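I have been meaning to write about the back bedroom for weeks now, and every time I sit down to do it I find another reason to go make tea. But it's November, the light is gone by late afternoon, and I've run out of other chores, so here we go.

When we moved to Prilcombe the back bedroom was beige. Beige walls, beige trim, a beige ceiling that I suspect had started life as white. For the first year I told myself it was restful. The second year I stopped going in there except to fetch the ironing board. Then my friend Anwara Seneviratne came to stay for a long weekend, slept in it for 3 nights, and said over breakfast, very kindly, that it was like sleeping inside an envelope. Well, after that I couldn't see it any other way!

So, green. I have always wanted a green room. My grandmother had a green kitchen and I spent half my childhood at the table in it, shelling peas and getting in the way, and I think I've been trying to get back there ever since. 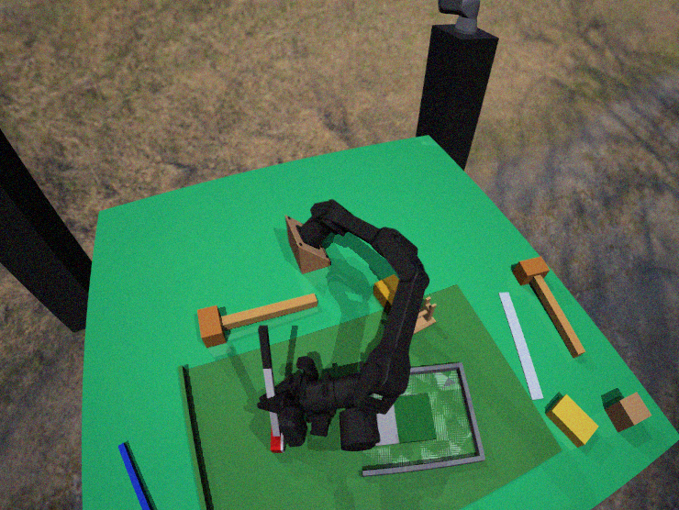 Choosing a green is a miserable business, though, and I say that as someone who enjoys a paint store more than most people enjoy a movie. I came home from Langlois with so many sample cards that I had to use a shoebox. There were sage greens that looked gray by lunchtime and mint greens that made me think of the dentist. What I finally worked out is that I'd been looking at each color by itself, when a green needs another green next to it before you can tell what it's up to. Look at that tabletop, so bright it nearly hums, and then the olive mat lying on it, which calms the whole thing down. I wanted that same pairing, only with the olive on the walls and the bright one saved for the inside of the closet, where it would cheer me up every time I went looking for a sweater.

The olive I settled on is from Gronura, and it took two coats and a bit of a third behind the door. I did most of it after supper with the radio on. The closet green is a Noketti, and I'll admit I stood there with the closet open for quite a while once it was done, just looking -- my husband came up to see if I'd fallen off the ladder.

All told I spent just under $400, and that includes a good brush, which I washed properly for once. The curtains are still beige. I have my eye on some in a mustard color, but they can wait until after the holidays, and Anwara has already asked which week she can have the room.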